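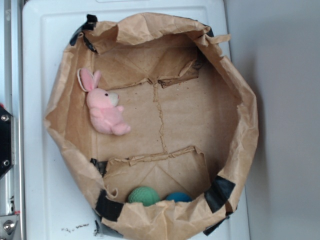
Charity shop turned away our soft toys - what else can I do with them?

Posted in Home and Family > Clearing out
April 24, 2020

Perla Pacheco

We are moving to a smaller flat in October and I have started early on the children's things, as there is plenty of time at home at the moment. Before everything closed I took two sacks of toys to the shop on our high street. They kept the jigsaws and the board games and handed back nearly all the soft toys. The woman at the till said they needed a label with the safety mark on it and most of ours have had the labels cut off. My mother always snipped them off so they wouldn't scratch.

They are in good condition apart from one bear with a split seam. I don't want to put them in the bin. Is there anywhere that takes soft toys without labels? And is there a right way to wash them first? Some say surface wash only, but with no label on the others I am guessing. I also have plastic balls, bath toys and a wooden train set, if that makes any difference.

Debashish Miah

The shop was right about the labels. Toys sold in a charity shop have to meet the same sort of safety rules as other toys on sale, and without the label the staff have no way of checking. It is nothing to do with the condition of yours, and most other shops will give you the same reply.

Places that may take them without a label:

Animal rescue centres. Many of them use soft toys as bedding or for the dogs to play with. Ring first and ask whether they want the eyes taken off. Ours did, and it took me an evening with a pair of nail scissors. They won't want anything filled with beans or beads.

Friends, neighbours and local giveaway groups. You are giving the things to one person, who can look them over for themselves. Say in the post that the labels are missing. I put ours up in small bags, a few toys in each, and they went faster than when I listed one big box.

Textile banks. Some accept soft toys and some don't. It should say on the front of the bank. If it only mentions clothes and paired shoes, leave them out of it.

For washing, this is what I did with the ones that had no label:

Check the seams and sew up any holes before the toy goes near water. Your bear needs doing first.
Put each toy in a pillowcase and tie the top with string.
Cool wash, gentle cycle, and about half the powder you would use for clothes. Slow spin.
Dry them on a flat rack, turned over morning and evening. Big ones can take two days or more to dry in the middle.

Don't machine wash anything with a sound box or a battery, or anything old that might be stuffed with straw or sawdust. Wipe those with a cloth wrung out in soapy water and leave them by an open window.

The train set is worth selling if it is complete. Plastic balls are fine in warm water with washing-up liquid. I would throw the bath toys away if they are the squirting kind, as they go black inside and you can't get at it.

Most rescue centres near me aren't taking donations just now, so you may have to hang on to the bags for a while. Paper or cotton bags are better than plastic for that, provided the cupboard is dry.

Shiferaw

Freezer overnight kills dust mites if anyone has allergies. Put them in a bag first. You still have to wash them after.

Colar

Agree with most of the above but I wouldn't bother with textile banks for toys, ours had a sign up saying no. Try the playgroup when it opens again. Mine took 70 bits and pieces off me, mainly cars and dolls' clothes, and didn't ask about labels, though I know another one down the road that did.

Also let the children keep more than you think. I gave away a rabbit I was sure had been forgotten and I am still hearing about it.

Perla Pacheco

Thank you all. I have sewn up the bear and will try the pillowcases this weekend. The giveaway group sounds easiest, so I will start there when people can collect again. The squirting bath toys have gone in the bin - I cut one open and it was as bad as you said.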